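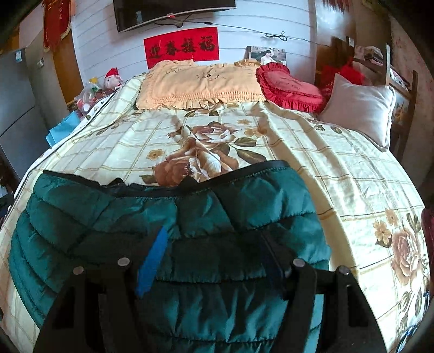 The jacket, on the rose quilt. It has been on the rose quilt for a while now.

1/
Every October I decide to put away the wrong season's clothes and get out the right season's clothes. It's a one-hour job. I started after breakfast and I'm writing this with the hall light on.

2/
The teal puffer is the whole problem. Everything else I own folds. Shirts fold. Jeans fold, under protest. A puffer jacket does what a cat does when you try to put it in a carrier.

3/
Attempt one was the standard shirt fold. Sleeves in, bottom up, done. I turned to get the next thing and heard it breathing out behind me. Turned back and it was a jacket again.

4/
Attempt two was the roll. The roll works if you kneel on it. It stops working when you stop kneeling on it, and I do have other things to do this evening.

5/
My brother-in-law Normand Friesen has views on this. He stuffs his into its own hood. Mine doesn't have that kind of hood, which I told him, and he said "then you bought the wrong jacket." Thanks Normand. Very useful six winters in.

6/
I did buy vacuum bags once. Ziltora, pack of four, from the hardware place on Bettencourt. One split. One is holding a pillow I was fond of and am now afraid to open. The other two are somewhere safe, meaning gone.

7/
Also it's shiny. I never think of it as a shiny jacket until it's lying on the bed under the light, and then it looks like something that should be floating in a hotel pool.

8/
A word about the bed, as people are already asking in the replies. Yes, that's the bed. Yes, there's a ruffled peach pillow and a red heart cushion with a frill. I sleep very well, thank you.

9/
The roses on that quilt are brown and white and enormous, and I've had guests who couldn't stop looking at them. It's a terrible surface for sorting socks. You put a beige sock down on a rose and that sock has entered another life.

10/
Yes, the fridge is in the bedroom. The kitchen is the size of a tray. You'd be surprised how fast you get used to it, and how hard it becomes to respect anybody who walks down a hallway for a yogurt.

11/
The banner under the TV says 迎春接福, welcome spring and receive good fortune. It went up for New Year and I've never found the right moment to take it down. By now it's October and I'm closer to the next one. It stays. I call this planning ahead.

12/
And the toy in the red hat is also staying. I tried moving it to the wardrobe last year and felt judged through the door.

13/
Back to the jacket. I looked up how to fold it and found a video 983 people had commented on. I read more of the comments than I'd like to admit. Half of them say never compress a puffer, it kills the loft. The other half say compress it, what are you, a museum.

14/
Somebody in there had strong feelings about hanging. Hang it, always hang it, wide hanger. Lovely. My wardrobe has one free inch and a winter coat from my aunt is leaning into it.

15/
Attempt three. Face down, zipper closed, sleeves crossed over the back, then fold from the collar toward the hem. The elastic hem is supposed to go around the bundle and hold it. Mine went around most of the bundle and then let go with a snap that I felt in my teeth.

16/
Took a break. Had a yogurt. (See 10.)

17/
It was while eating the yogurt that it came to me that I'd been putting away the wrong pile. It's OCTOBER. The puffer is the thing I'm supposed to be getting out.

18/
I want to be clear that I've spent the better part of a day trying to store a winter jacket at the start of the cold weather. My summer shirts are still in the drawer, comfortable, where they've been all along.

19/
Called Normand to tell him. He laughed for long enough that I put the phone on the chair and started matching socks. When I picked it up again he was explaining the hood thing.

20/
Revised plan. The jacket goes on a hook by the door. The shirts go in the Satusow tub that used to go under the bed, and may again if I can find out what's under the bed now.

21/
Update: there was a Zukine shoebox under the bed. It had a single glove in it and a receipt for 168 that I'm choosing not to investigate.

22/
Update two: the shirts fit in the tub. The lid doesn't fit on the shirts. I've put a dictionary on it.

23/
The hook by the door already has a bag on it, and under the bag an umbrella, and under the umbrella another hook's worth of things. So for tonight the jacket is sleeping on the roses and I'm taking the side by the wall.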